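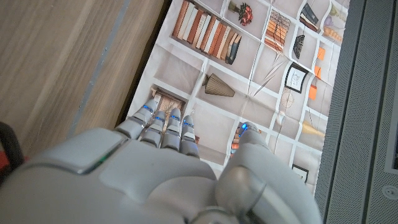 Pikora, October

README – Fatex film notes, release 2

Fatex is a plain-text set of viewing notes on low-budget time travel films. Each note covers one film and was written after a full viewing, with the ending included. If you mind spoilers, don't open the notes folder.

What's in it

notes/ – one text file per film, 50 in all
index.csv – title, year, country, running time, note file
tags.csv – plot tags such as loop, one-way trip, message from the future

Changes since the first release

Running times now come from the cut that was watched. The tag "paradox" is gone. It had been put on nearly everything and told you very little. Films that only show a dream of the past were moved to the Wolde list, which has its own README.

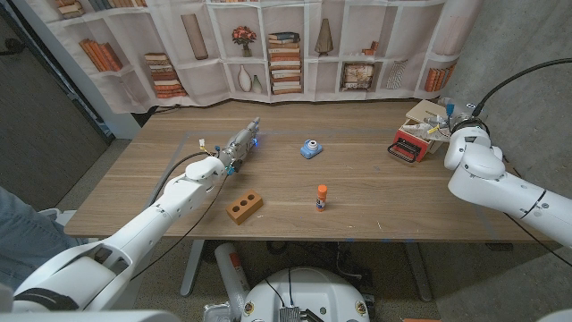

Emmett Alcantara wrote that dropping "paradox" was a mistake and that a loop film and a paradox film are different animals. He would sooner see the tag kept and split in 2. The old column is still in tags_old.csv for anyone who agrees with him.

Known problems

Two notes are much shorter than the rest and need a second viewing. Years follow first public showing, so festival titles may look a year early. Accents were lost in some director names during the export from Preda – fixes are welcome.

Use

Copy and reuse the notes freely with credit to Fatex. No film stills or subtitles are included. Send corrections as a changed text file, one film per file.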